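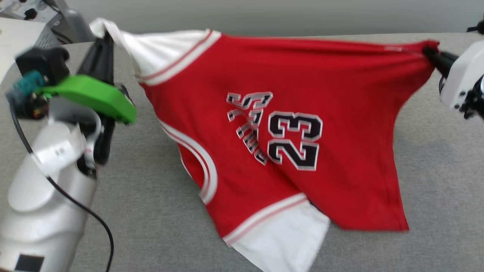 Sudheer Rao put it to us early on that a sports jersey is the hardest shirt in any laundry pile, and that we would be foolish to leave it out of a study on folding. We came to agree with him, and the jersey ended up as the part of the work we enjoyed most.

**Figure 1.** A red jersey with white sleeves and the number 23, held up by a sleeve and a hem corner. The top edge is taut and the lower part hangs in loose folds.

### 4.2 Numbered jerseys

Of the 834 garments in the Hurine set, 31 are team jerseys with a printed or sewn number. They are a small group, but they taught us more about cloth than the plain T-shirts did. A plain shirt bends more or less where you ask it to. A jersey has heavy areas and light ones, and the border between them acts almost like a hinge. We saw this again and again in the trials – the body would fold willingly right up to the edge of a numeral and then stop, or jump to the far side of it.

Lettering brings its own trouble. An arched team name crosses the chest at a changing angle, so a straight fold meets some letters head on and others along their length. In Figure 1 a deep crease runs through the lettering and the word can't be read clearly, although the 23 beside it can. We found this lovely to think about, as it means a number may still tell us which side of a shirt is the front when the team name is no help at all.

Trim is the other useful guide. The striped bands near the shoulders and the striped neckline in Figure 1 mark where one part of the garment meets the next, and people sorting by eye lean on such lines heavily. Gunnel Solberg, whose Desier folding guide we used as our baseline, advises finding the collar first and the sleeves second. We tried the reverse order on 40 trials and got neater stacks, mainly with jerseys that had contrasting sleeves.

Holding a shirt sideways, by one sleeve and one hem corner, also deserves a word. The pull between the two points makes long folds along the top edge and leaves the rest free to drape. For plain shirts we treated this as a step to get past quickly. For jerseys we now pause there and look for the number before laying the garment down. The scoring sheet for this step is the Prindotura sheet described in Section 3, with 2 extra lines for numeral position and collar position.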